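4. Opening the case and swapping the drive

Applies to the Kestau office towers, black case. Older Veres ones open the same way but the latches differ, see section 6.

Before you start. Shut down properly from the menu, not by holding the button. Switch off at the wall. Unplug everything at the back, mains lead first. Press the power button once with the lead out, hold for 5 seconds. Clears what's left in the supply.

You need: cross-head screwdriver, small dish for screws, soft brush, new drive, marker pen. Thermal paste only if you are doing 4.3 as well.

CAUTION: Never open the power supply itself. The grey box with the label on. No parts in there for you. If it's faulty the whole unit comes out and goes back to Stavari.

4.1 Getting in

1. Lay the tower on its side, removable panel up. Flat bench, clear of crumbs and paper clips.
2. Undo the two screws at the back edge of the panel. In the dish.
3. Slide the panel back and lift. Stiff ones want a push with the palm, don't lever with the screwdriver, it marks the edge and then it never shuts right.
4. Touch bare metal on the chassis. Do it again every time you walk off and come back.
5. Brush dust off the board and out of the grille. No vacuum cleaner.

NOTE: Cables are in everybody's way. Move them aside as a bundle, don't tug at single wires. Yellow, black and orange all belong to the supply, leave them plugged in unless a step says otherwise.

4.2 The drive

1. Find the drive cage. Blue handle. The optical bay has a blue latch too, that's the wrong one for this job.
2. Mark the data cable with the pen before you pull it. Both ends if there is more than one cable.
3. Unplug data, then power. Grip the plug and not the wire. Some plugs have a metal clip, press it in first.
4. Release the blue handle and draw the drive out straight. If it sticks, check teh cable hasn't caught behind.
5. New drive in, same way up as the old one. Push till the handle closes by itself.
6. Power back on the drive, then data. Should sit flush, no gap.

CAUTION: Don't stack loose drives on top of each other. Don't put them down on the power supply either.

4.3 Processor (only if the job sheet says so)

1. Cooler off first. Undo its screws a turn at a time, crosswise.
2. Wipe off old paste, dry cloth.
3. Lift the lever, flip the silver bracket up. Leave it up while you work.
4. Processor straight up by the edges. No fingers on the underside.
5. New one in, match the corner mark. Drops in under its own weight. If it doesn't, it's the wrong way round, do not press.
6. Bracket down, lever down, fresh paste, cooler back on.

NOTE: Memory can stay where it is for all of this. If you knock it, press down both ends of the stick until the clips are home.

4.4 Before closing

Nothing loose in the case. Dish empty apart from the panel screws. No cable lying over a fan. Panel on, screws in, stand it up, leads back with mains last.

If it beeps and won't start it's the memory nine times out of ten, reseat and try agian. If it starts but can't see the drive, go back to 4.2 step 6.

Old drives go to the Warside shelf with a label on, date and machine number.

Last changed 4/2/24. Comments on this section go underneath.

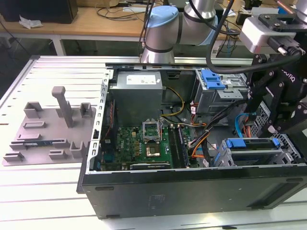 Zsófia Szabó: Could 4.2 say to check the data cable at the board end as well? Mine was pushed in fine at the drive and had worked loose at the other end, spent ages reseating the wrong plug.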